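Griltthorpe hall gets its new carpet at last

Category: Local news | Community | Griltthorpe

20 Nov 2025

Anyone who has sat through a winter coffee morning at Griltthorpe Hall will know all about the floor. It was brown, mostly, with a worn track leading from the door to the tea hatch, and it had a habit of catching chair legs just when you had a full cup in your hand. So it was a very cheerful crowd that turned up on Saturday morning to walk about on the new carpet, several of them in their socks, which seemed to be the proper way to do it!

The main room and the little side room have both been done, along with the passage that runs between them. Fitters from Kong Flooring, over in Firbridge, had the old covering up and the new one down in four days, and that included a long afternoon spent levelling a dip near the piano that regulars had been stepping around for as long as most of them can remember. The piano itself went into the kitchen for the week, and is now back in its corner and waiting for the tuner.

It has been a long road to get this far. The idea was first raised in April, at the end of a meeting that was supposed to be about the guttering, and the fundraising carried on right through the summer with a plant sale, two quiz nights and a sponsored walk to Okeck and back. The walk alone brought in 137 pounds from the under-elevens, who did the whole distance in drizzle and were rewarded with chips. In all, 70 households gave something towards the cost, and a framed list of their names will go up in the porch before Christmas.

Hyun-seo Ji, who runs the Tuesday drawing group and has used the hall for 15 years, was asked to help pick the colour, and she admits she took the job very seriously indeed. She carried the samples home and put them down in her own hallway, then brought them back and tried them in the hall by daylight and again with the lamps on. "I had them all over the place," she said. "My family were walking round them for a fortnight. But you have to live with a floor, don't you, and we'll be living with this one for a good long while." 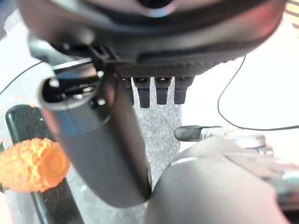 Choosing the colour took longer than anybody had expected, and there were people who would happily have had green, or a nice deep red to go with the curtains. What won the day in the end was a light grey with a fine fleck of white through it, a good practical choice for a room where there will be biscuits on one day and muddy boots on the next. It has made the side room feel a good deal brighter too, and Hyun-seo says her group noticed it before they had even got their coats off.

There are a couple of small requests for everyone who uses the building. Outdoor shoes are fine, but please give them a good wipe on the big mat first, and if you are moving the tables, do lift them and find a friend for the other end. The dance class will carry on in the back room, where the boards have been left bare, and the toddler group returns to the main room next week at its usual time.

A few rolled lengths of the old carpet are still in the shed, free to anyone who could use them on an allotment path. Just ask at the tea hatch.

We use cookies to help this site work and to see which stories are being read. Accept | Manage settings

Contact the newsdesk | © Griltthorpe and Okeck News | Back to top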